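4 Preparação da cuba e colocação dos blocos

Manual de instalação Tatudine, revisão de 8 de abril
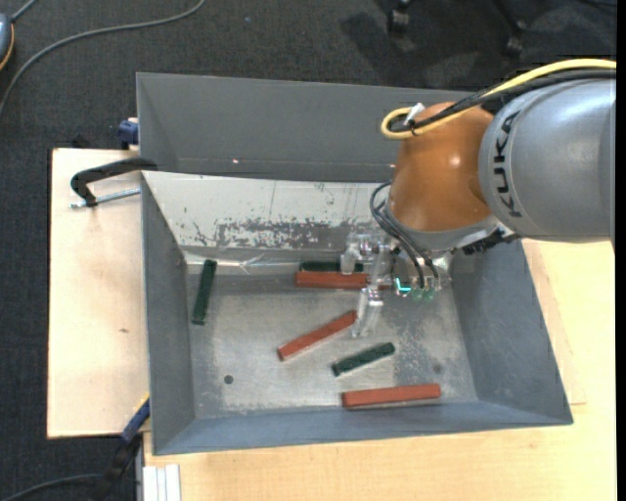 4.1 Âmbito

Esta secção abrange a montagem da cuba sobre a plataforma, a limpeza do fundo e a colocação dos blocos de madeira. A ligação elétrica e os ensaios de arranque são tratados na secção 5.

A cuba é fornecida pela Terness com o painel traseiro separado. Os blocos são fornecidos pela Kamata em embalagem própria, com a referência 257 impressa na etiqueta. Não misturar blocos de referências diferentes na mesma cuba.

4.2 Material necessário

Cuba em chapa de paredes inclinadas
Painel traseiro e respetivos parafusos
Plataforma de madeira
Blocos castanho-avermelhados e blocos verde-escuros
Nível de bolha
Chave sextavada
Pano sem pelo e escova macia
Luvas de proteção contra cortes

4.3 Montagem da cuba

1. Colocar a plataforma no local definitivo e verificar o nivelamento nos dois sentidos. Desnível admissível: até 2 mm entre cantos opostos.

2. Calçar as luvas. Retirar a película de transporte da cuba, começando pelos bordos superiores.

3. Pousar a cuba na plataforma com o lado do painel voltado para trás. As quatro paredes devem ficar inclinadas para o interior, em direção ao fundo.

4. Encostar o painel ao bordo traseiro e introduzir os parafusos sem apertar.

5. Alinhar o painel com a parede traseira e apertar do centro para as extremidades, com binário de 12 Nm.

CUIDADO: os bordos da chapa podem cortar. Não deslocar a cuba segurando apenas pelo painel traseiro.

NOTA: se a cuba oscilar depois de apertada, desapertar todos os parafusos e repetir a partir do passo 3. Não utilizar calços de cartão.

4.4 Limpeza do fundo

1. Retirar todos os blocos.

2. Escovar o pó e as partículas soltas para um dos cantos e aspirar.

3. Passar o pano humedecido com água. Secar de imediato.

4. Tratar as manchas persistentes da parede traseira com o produto Irutden, diluído conforme o rótulo. Não aplicar palha de aço.

Riscos superficiais e manchas que permaneçam após a limpeza não obrigam à substituição da cuba. Mossas que impeçam um bloco de assentar no fundo devem ser comunicadas à assistência.

4.5 Colocação dos blocos

1. Verificar cada bloco. Rejeitar peças rachadas, empenadas ou com farpas.

2. Distribuir três blocos castanho-avermelhados e três verde-escuros pelo fundo, deitados e com orientações variadas.

3. Confirmar que não há blocos sobrepostos. O contacto entre um bloco e a parede é permitido.

4. Retirar as mãos e as ferramentas da cuba antes de passar à secção 5.

CUIDADO: não corrigir a posição dos blocos com o equipamento em tensão.

4.6 Armazenamento

Guardar os blocos em local seco, a uma temperatura mínima de 16 °C, separados por cor. Na inspeção anual de setembro, repetir a verificação do nivelamento e o aperto dos parafusos do painel.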